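Sunday with the yellow shelves

8 October 2023

I promised my colleague Bezawit that I would write about the storage room when it was in order. It is still not in order, but I have made a beginning, so I will write about the beginning.

We have yellow metal shelves, and for a long time everything went on them or beside them. My plan is simple. Flat cardboard goes in the gray bin on the floor, and large parts go on the shelves. Plastic wrapping goes out of the room the same day. With the last rule I am not so strict yet.

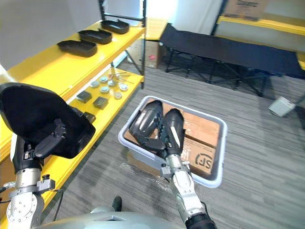
The gray bin with flat boxes, the big black shell and the wrapping on the carpet.

The big black shell is the piece I have the most trouble with. It is curved and hollow like a seat, and it takes the place of four normal things. Robel told me to stand it on its side. Bontu told me to put small things inside it, but then I forget what is inside, and in June I looked for a bag of screws for 15 days.

About the boxes I have become more careful. I used to keep every one, in case we must send something back. Now I keep only the ones which are clean and can be folded flat. I wrote the limit on a paper: 19 boxes, no more.
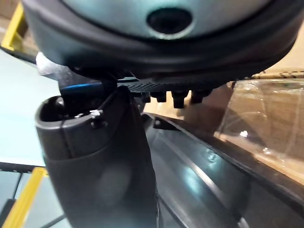

Under the rounded gray housing, with the small holes in the dark plate.

I also want to make a label for every large part, and for this I have to look at them from all sides. From the front, many gray things are the same gray thing. The underside is more useful to me, so I write down what I find there, even if I do not know the correct word for it. Renata says "peg" is good enough. 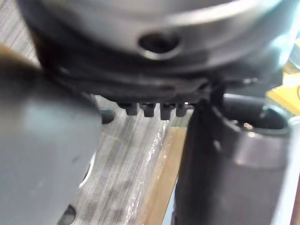 Round hole in the gray wall, black band below it.

For the labels I will use white tape and a thick pen. I tried a thin pen first, and after one week I could not read my own writing. Next Sunday I will do the lower shelf, and after that the carpet needs the vacuum cleaner. If you have a good method for big curved parts, please write it in the comments.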